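From: Indrek Strazds
To: rolter-users
Date: 20 November 2019
Subject: Re: [rolter-users] cup segmentation merges neighbors, wrist cam

Ülle Kuusk wrote:
> Hi all, after moving to the August branch our segmenter keeps
> gluing two cups into one blob whenever they overlap in the wrist
> view. The planner then gets one very wide object and refuses
> every grasp (wider than max opening). Depth does not help much,
> the cups are nearly at the same distance.
>
> We run the Karaca weights, default config, min_region = 500.
> Is anybody else seeing this? And do you mask the fingers before
> or after the network?
>
> Ülle

Hi Ülle, list,

Yes, same thing on our side. Quick answer as I have to leave in a bit, will write it up properly in the tracker.

Mask the fingers BEFORE. We did it after for months and it was a mistake. Our fingers are the lattice type and the network loves to find small objects inside the open cells. With the mask applied first those all go away. Static mask per gripper opening, 12 of them, nearest one picked from the joint reading. Not elegant. Works.

On the merging – two separate things I think. One is the Bistard postprocess step, which closes gaps with a kernel that is way too big for close views. Set close_kernel to 3 and try again. The other is the clipping at the top. When the rims are hidden the network only has the walls and the base to go on, and two tapered walls next to each other look like one wide thing to it. Typical view from our test set, this is the sort that fails: 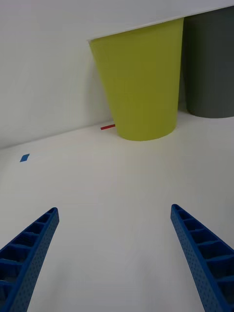 Wrist view, yellow-green cup in front of the dark gray one, rims hidden by the white panel

Different colors, clear edge between them, and the default config still returned one region. So it's not a contrast problem. I reran the whole overlap set (378 views) with the small kernel and 100 of them still merge, before it was more than twice that. The remaining ones are nearly all rim-hidden.

Also look at the small stuff in that view. The blue tab on the left and the thin red stick by the wall. With min_region = 500 the stick is dropped completely, so the planner thinks the space beside the cup is free and will happily put a finger there. We went down to some 12 px for the collision map only and kept 500 for grasp candidates. Two thresholds, you need the patch for that, it is in my Butomlow fork and not merged yet. And careful with the blue tab, if you mask fingers by color (we tried) it dissapears together with the fingers. Another reason to use the static masks.

What I have not solved:
- base contour fit. Idea is to fit the lower arc of each cup seperately and split the region where there are two arcs. Works on paper. Falls apart when the one behind shows only a bit of its base
- the planner side. It should ask for another view instead of giving up when width > max opening. Retreat a little, tilt, look again. Right now it just returns NO_GRASP and the state machine goes home

Ülle, can you send your config plus a few of the raw frames? Raw please, the overlay ones are useless for replay. And which calibration are you on, old or new format? The new one flips the tilt sign if you load it with the old loader, no warning at all. Cost me a day.

Patch link goes in the tracker tonight or tomorrow.

Indrek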